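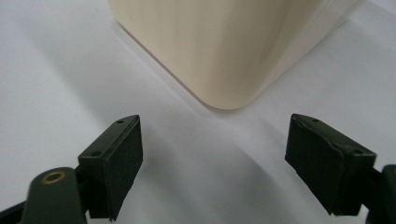
*Section last revised: February*

**Figure 4.** Cream block on a white ground, one rounded vertical corner toward the viewer. Upper part of the block not shown.

## 4. Pale objects on pale grounds

### 4.1 Material

The Kurholm set contains 1,771 photographs of small household and workshop objects resting on plain horizontal surfaces. For the present section we selected the photographs in which both the object and the surface were rated as pale by the procedure in Section 3.2. This left 204 photographs. White, ivory, cream and light beige objects were all admitted, as were surfaces from bright white to light gray. Glossy surfaces were excluded, as the reflected outline of an object tends to be read as part of its base, and this effect is treated separately in Section 5.

Each photograph was annotated for the outline of the object, the line of contact with the surface, the boundaries between visible faces, and the boundaries of all shadows. Annotation followed the Kadlec conventions with one change. Where a boundary faded over a visible distance, annotators marked both the inner and the outer limit instead of a single line. The distance between the two limits is reported below as the width of the boundary.

Deirdre Buckley prepared the annotation guide and resolved the cases in which two annotators disagreed about which of two regions belonged to the object. Disagreement about the position of a boundary was left in the data.

### 4.2 Contact lines and outlines

In a pale-on-pale photograph the outline of the object is seldom uniform along its length. It is usually clear on the side where the surface is shaded and weak on the side where the surface is bright. Figure 4 is typical of the set. To the left of the block a broad gray shadow lies on the surface, and the warm beige of the left face stands against it. The right face is brighter, and toward the upper right it rises to a highlight that is almost white. The surface next to it is also bright, so the difference between the two is small over that part of the outline.

The contact line behaved differently. In most of the selected photographs a thin line, slightly darker than either the object or the surface, followed the lower edge. It is present along the bottom edge of the block in Figure 4. Annotators placed the contact line with less spread than any other boundary type, including outlines with greater overall contrast. We attribute this to its narrowness. A weak boundary that is narrow gives the annotator only one reasonable position, while a stronger boundary that fades gradually allows several.

Where the contact line was missing, the object was often described in the free-text field as floating or as standing farther back than it was. Such comments were rare when the line was present, even when it was faint. No minimum contrast could be established from this material, and we do not propose one.

### 4.3 Rounded corners

Edges between faces were divided into sharp and rounded. A sharp edge was recorded as a single line. A rounded edge was recorded with two limits, following the rule in Section 4.1.

The nearest corner of the block in Figure 4 has a gentle radius. The change from the beige left face to the brighter right face occurs at this corner, and the base forms a V that points toward the viewer. Two cues are therefore available, the change in tone and the bend in the contact line. Annotators who used the first cue placed the corner at the middle of the transition. Those who used the second placed it at the lowest point of the V. The two positions need not coincide, and across the selected set they diverged more as the radius increased.

The Velik procedure treats these two positions as independent estimates of one edge and averages them. We did not follow it here. On a rounded corner there is no single edge to estimate, and the average refers to nothing that could be measured on the object. Both positions are kept in the released table, in separate columns.

### 4.4 Surface texture

Fine texture was annotated when it could be followed over at least half of a face. The most common form was a pattern of parallel horizontal lines, of the kind left by layered printing. Faint lines of this type can be seen on the brighter face of the block in Figure 4. Their presence is consistent with printed plastic, but the material was not verified for this object, and the table lists it as "block, cream, material unconfirmed."

Texture has some value as a cue to orientation. Horizontal lines on a vertical face converge with distance in the same way as the upper and lower edges, and they remain available when either edge is outside the picture. In pale objects their use is limited by their low contrast. The lines were also easily lost when photographs were reduced in size, and all texture annotation was therefore done at full resolution.

### 4.5 Shadows not attached to the object

Shadows were assigned to one of two groups. An attached shadow meets the contact line of the object along some part of its length. A detached shadow does not. On pale grounds a detached shadow can be darker than any face of the object, and a segmentation based on tone alone will select it first.

Figure 4 has a wide band of gray with diffuse edges across the lower middle of the surface. Its tone is darker than the surrounding ground, and its limits are much wider than those of the contact line. We tested whether boundary width could separate shadows from objects without reference to tone. Over 1,000 boundary segments were available for the test. Width separated detached shadows from object outlines well, but it failed for rounded objects with a highlight on one side, where the outline itself becomes wide.

The Nudell correction, which lowers the weight of any region bounded only by wide segments, removed most detached shadows. It also removed 8 objects completely, all of them white with rounded edges. These are retained in the analysis of Section 6 and marked in the table.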